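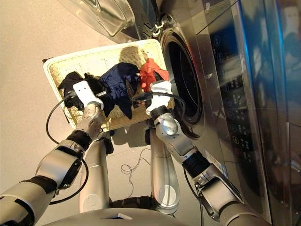 The Clilov CL-16 is an operator station for recording two-arm demonstrations on robots already fitted with arms, grippers and cameras. One operator drives both arms from a seated or standing position while the station writes joint positions, gripper commands and camera streams to a single session file. It is intended for tasks that are slow to program as waypoints because the workpiece has no fixed shape. Laundry is the usual test. With dark clothing and a red-orange piece crumpled together in a basket at the door of a front loader, the left gripper may be down on one garment while the right is reaching in under another, and a waypoint taught for one load has little value for the next.

The station is supplied by Jiteck as a complete unit or as a leader arm set for customers who have their own recording computer.

Modes of operation

Remote control. The operator moves a pair of leader arms mounted on the station rail. The robot's arms follow joint for joint. Gripper opening is proportional to the trigger on each handle. A foot pedal starts and stops recording; a second pedal disengages the leader arms so they can be brought back to a comfortable posture without moving the robot. On re-engagement the software holds the robot still until leader and follower agree within the set tolerance.

Hand guiding. The robot's arms are placed in gravity compensation and moved directly by the operator standing beside the robot. This mode needs a follower arm with joint torque sensing. It suits short motions against a hard surface, such as swinging an appliance door or seating a lid. It is less suitable where the operator's hands would be in view of the head camera, as the hands will then be present in the training images and absent when the policy runs.

Both modes write the same session format, and demonstrations from the two can be merged.

Camera inputs

The recorder accepts 3 video streams: one head and two wrist. All streams are stamped from the recorder clock, not from the camera. The head view gives the operator the relation between the arms and the work. The wrist views are used for the last part of an approach, when the gripper body hides the contact point from above. 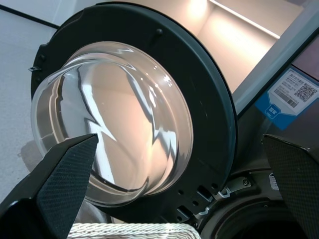 Wrist camera view with the washer door open. Basket rim visible between the gripper fingers.

Wrist cameras should be mounted so that both fingertips stay in the image over the full stroke. Clear and polished parts need attention during setup. The glass bowl of a washer door picks up the lighting of the room, and the reflections move as the camera moves. Lock exposure and white balance before the first demonstration and leave them locked for the whole set. If exposure is changed partway through, start a new set.

Recording procedure

1. Home both follower arms and check the station display for faults.
2. Place the work in a starting condition that the robot could expect to meet in use. Vary the starting condition between demonstrations.
3. Engage the leader arms and wait for the steady tone.
4. Press the record pedal. Perform the task at an even pace. Avoid pausing with the grippers in free air, as long pauses are learned along with everything else.
5. Press the record pedal again when the task is complete.
6. Mark the demonstration as keep, discard or partial on the handle buttons.

Partial demonstrations are retained with a label and can be included in or left out of an export. A recovery from a missed grasp is normally worth keeping. A collision with the workpiece or fixture is not.

Two-arm work near an opening

Loading a drum is done mainly at the threshold. The garment leaves the basket, crosses the rim and has to be carried past the gasket without snagging on a finger. During this phase the two grippers often work within a hand's width of each other, and the operator's natural tendency is to watch only the one holding the cloth. The station has an adjustable proximity warning that raises the resistance of both leader arms when the follower grippers come close.

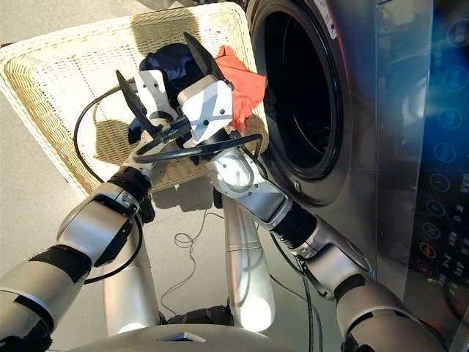

The warning does not stop motion. In cloth handling the grippers have to be allowed to come nearly together, for example when fabric is passed from one side to the other, and a hard limit at that distance would end most demonstrations early. Customers who want a hard limit can set one separately in the follower controller.

Cable slack should be checked at the same time. A loop long enough to permit full wrist rotation will hang wide of the forearm at other angles and can drop into a basket or catch on its edge. Run each arm slowly through the intended workspace in remote control mode before recording, and re-tie the cables where the loop enters the work.

Notes from use

Elmarie Mofokeng, applications engineer at Sequeira, set up a CL-16 for basket-to-drum loading and reports that trained operators settled at 13 usable demonstrations an hour, including resets. Most of the lost time went into rearranging the clothes between runs. Her group now keeps a second basket ready and swaps it in whole.

Amândio Sampaio of Jiteck recommends recording short sets with different operators over one long set with a single operator. Operators differ in which arm they lead with, and this should be noted in the session header if the set is to be divided later.

Specifications

Leader arms: two, rail mounted, height adjustable
Degrees of freedom: seven per arm plus trigger
Encoder resolution: 16 bit
Video inputs: 3
Session storage: some 3,000 demonstrations of typical length, internal drive
Pedals: two, wired
Follower interface: Ethernet
Hand guiding: requires joint torque sensing on follower
Export: per session or merged set, with or without partials

Supplied items

Leader arm pair with rail, recording computer, pedal unit, calibration blocks, network cable, printed setup guide. Wrist camera brackets are ordered separately and must be specified by gripper model. The robot, grippers and cameras are not included.

Options

Wekum standing frame with casters
Spare handle, left or right
Second display arm
Padded pedal plate

Ordering

Current firmware was released July 1, 2019, and is installed on all new units. Earlier units can be updated from the station menu. Calibration is retained through the update, but the proximity warning returns to its default and must be set again. When requesting a quotation, state the follower arm model, the gripper model and whether hand guiding is required.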